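Posted in: Notebook > Manipulation > Simulation

2019-08-02

Kitchen scene, pick and lift of the small red box. Continuing with the grasp planner from the Hendov branch.

State at the start: the planner finds a grasp in almost every trial, but the arm sometimes waits a long time before it moves. I had suspected the collision checker. Today I put timers inside the planning call and the suspicion was wrong. The checker is fast enough. The time is lost in the inverse kinematics, when the target is low over the countertop and the wrist must stay near its limit. The solver starts from a random seed, fails, takes another random seed, and so on until the retry budget is used.

Change 1. I now seed the solver with the last good joint solution for the same side of the box. If this fails, then one random seed, then give up and go to the next grasp candidate. The candidates are already sorted, so it is cheaper to try the next one than to insist on the first.

Change 2. Approach distance is now a parameter in the config file and not a constant in the code. Please, whoever uses the Hendov branch after me, do not put it back in the code. I spent the whole morning looking for the second place where it was written.

Batch run: 486 trials, box position and rotation randomized, sponge left in the scene as an obstacle. Planning failed in 24 trials. I replayed all of them. In 7 the box was placed so near the sponge that the open fingers had no free space on that side, and the candidate list contained only grasps from that side. This is a fault of the sampler. The rest I cannot explain yet. They do not share a rotation, and they do not share a height.

Perception. The pose estimate comes from the Partanen module, which fits a box model to the depth points. In simulation we have also the true pose, so I log both. The position is good. The rotation is sometimes wrong by a quarter turn, which I understand, the case is nearly a cube and from depth only one face looks like another. For a simple lift it makes no difference. For the later task, when we must open the latch, it will make a big difference. I think we need the color image for this, the latch is metal and the case is dark red, so the contrast should be enough. Not started.

Gripper closing. The fingers are commanded to a width and then the controller switches to force. With the old threshold the switch came too early and the box slipped in the first part of the lift. I raised the threshold in small steps until the slip was gone in the log. Then I noticed the contact friction in the scene file was changed in April and I had not pulled it. So the threshold was tuned against the old friction. I pulled, put the threshold back to the default, and there is still no slip. One hour lost, my own fault. The note is here so that I check the scene file version first next time.

The Trisum viewer still drops the finger contacts when the log is played at more than normal speed. I did not look into it. Play at normal speed if you want to see them.

For comparison with the next runs I keep one saved state with the box held in the fingers just over the countertop, sponge on the left. The simulator can be restarted from this state directly, without planning the approach again. Name in the shared folder is lift_ref_2.

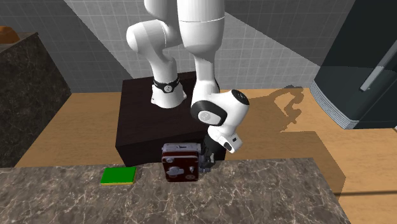

Open points

- Sampler: reject sides without finger clearance before the IK is called, not after.
- Write the seed type (last good or random) into the trial log. At the moment I can only guess it from the solve time.
- Remaining failed trials: plot the wrist joint at the moment of failure. If it is always at the same limit, try the other elbow configuration.
- Quarter turn problem: ask at Gometti if their labeled images include boxes with latches, before we render our own.
- Merge change 1 and change 2 separately. The second is safe, the first needs a run in the other kitchen layout.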